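Kusteo Garment Handling Study
Collector Guide, revised 21st April

Section 4. Recording with the hand-held grippers

Read Section 3 first if the grippers have not been calibrated since the last battery change. The steps below assume two operators' stations at Didlow or a single station at a home site. The procedure is the same for both, except where a note says otherwise.

4.1 What a session produces

One session is 48 recorded episodes of the same garment type. An episode starts with both grippers open and away from the cloth, and ends with both grippers open and away from the cloth. Everything in between is the demonstration. The training code trims the start and end by finger position, so an episode that begins with a closed jaw will be rejected at upload.

4.2 Preparing the table

1. Wipe the table and let it dry. Crumbs and grit under a thin fabric change how it slides.
2. Set the garment down and spread it with your hands. Do not iron it or pull it perfectly square. The policy has to cope with ordinary creases.
3. Leave bare table between the nearest hem and yourself, enough to rest both grippers open.
4. Household items may stay at the back of the table. Move anything that could fall, spill or catch in a finger.
5. If the task sheet calls for a second, smaller item, put it on the garment where the sheet shows it. Vary the position a little every few episodes.

Note: A shiny table is allowed. In the February comparison we trained on 400 episodes from matte tables only, and the policy closed its fingers on window reflections when it was moved to a glossy one. Mixing in 100 episodes from reflective tables removed most of those empty grasps. We no longer ask home sites to cover the table or close the blinds.

4.3 Starting the recorder

1. Switch on the left gripper, then the right. Wait for both to report to the recorder.
2. Open and close each jaw fully, twice. The width reading on the screen should follow with no visible lag.
3. Select the garment type and the Hollmann sequence printed on your task sheet.
4. Point both grippers at the table and hold still until the tone sounds.
5. Bring the grippers in toward the near hem and begin.

Caution: Keep your free fingers behind the housings. The link arms close with enough force to pinch skin.

4.4 Making the demonstration

1. Approach the fabric with the jaws open. Slow down over the last part of the approach.
2. Touch the table lightly with the fingertips before closing. For a padded or quilted garment, take the bound hem where there is one. The puffed areas compress under the pads and then spring out.
3. Close until the fabric is held, then lift. If it slips, open and try again within the same episode. Do not stop the recording.
4. Make each fold in one movement and set the edge down before opening.
5. Open both jaws, move clear of the cloth and end the episode.

Note: Slips and second attempts are useful to us. The Hollmann sequence labels them separately, and policies trained with those episodes left in recovered from a missed grasp more often than policies trained on clean runs alone. What we cannot use is an episode where a hand touches the cloth. If that happens, mark it as bad and go on to the next one.

Note: The second gripper does not have to stay out of view of the first. Each camera will often see part of the other gripper and part of your hand. The model is trained on this kind of overlap – please don't hold your arms at odd angles to avoid it.

4.5 Between episodes

1. Put the grippers down with the jaws open.
2. Spread the garment again by hand, turned slightly from its last position.
3. Check the blue finger pads for lint. Fuzz from brushed fabrics builds up fast and lowers the grip. Use the cloth in the kit, never tape.
4. If a pad has lifted at one corner, stop the session and replace the pair. Changing one pad only gives uneven grip.

4.6 Upload and checks

1. Connect the grippers to the dock and start Costoreo on the station computer.
2. Wait for the episode list. Each row should show two video tracks and two width tracks.
3. Play the first and last episodes from start to finish. Look for drift between the jaw in the video and the width reading.
4. Delete nothing. Rows marked bad are filtered later and are still counted toward the failure rates in the report.

Caution: Do not undock a gripper while its row is still moving. A partial file can block the whole session.

4.7 Quilted and padded garments

Padded items behave differently from flat cloth, and the folding results for them are still the weakest in the study. Thick layers hide the hem behind them, and an opening can stand up on its own after the garment is laid down. Leave raised parts as they fall. Start with the grippers over the bare table, jaws open toward the front hem.

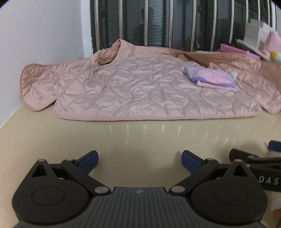

Take the hem first and leave any small cloth on top until the task sheet calls for it. For hooded items, go to Section 5.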